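Category: Facilities & Learning Spaces

Reverberation in teaching rooms: what the spring survey found

The acoustic survey of the ground floor teaching rooms has been completed and the results are now with the timetabling office. Measurements were taken by Bonent using an omnidirectional loudspeaker and a calibrated meter at three positions per room, with windows shut and ventilation running at its normal setting. The quantity reported is the reverberation time at mid frequencies, averaged over the octave bands centred on 500 Hz, 1,000 Hz and 2,000 Hz.

Reverberation time is the period taken for a sound to fall by 60 dB after the source stops. In practice the background noise in an occupied building is too high to measure the full fall, so the meter records a drop of 20 dB and multiplies the time by three. The two methods agree closely where the decay is a straight line. They differ where a room has one soft surface and several hard ones, as most of ours do.

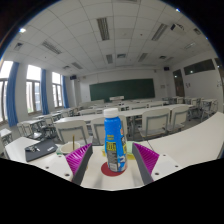 Rooms with a suspended mineral ceiling performed well at high frequencies and poorly at 125 Hz. Thin absorbers do little to long wavelengths unless there is a deep air gap behind them. Speech carries most of its consonant detail well above this band, but a booming low end masks that detail, and listeners at the back tend to report that the speaker is loud and hard to follow. Raising the microphone level makes the matter worse.

Two treatments were tried in the Narnel rooms. They are described briefly below, and the full data tables can be requested from the facilities desk.

1. Wall panels. Fabric-faced panels by Rashidi were fixed to the rear wall at seated head height, covering 15 square metres. The late echo from the rear wall was reduced and the decay curve became noticeably straighter. Panels fixed higher up had less effect on speech at the front. Edges should be sealed, as unsealed edges shed fibre when knocked by chairs.
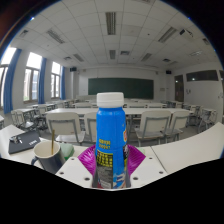 2. Ceiling baffles. Vertical baffles from the Plondo range were hung in rows across the room, parallel to the front wall. Both faces absorb, so the area required is smaller than for a flat ceiling treatment. Spacing matters: baffles hung too close together shade one another and the gain per unit falls off. Clearance from sprinkler heads and luminaires must be checked before the rows are set out.

Neither treatment deals with noise from outside the room. Door seals were found to be worn in nearly 20 rooms, and replacing these is the cheapest improvement on the list. Seals will be fitted in July, when the rooms are out of use. Panel work will follow where funds allow, with the longest reverberation times taken first.
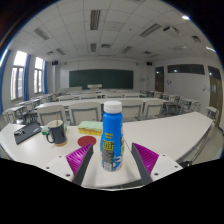 Classroom, with the long white desk in the foreground.

Staff who wish to have a room added to the next round should send the room number and a short note of the problem, stating where in the room it is heard and whether the ventilation was on at the time.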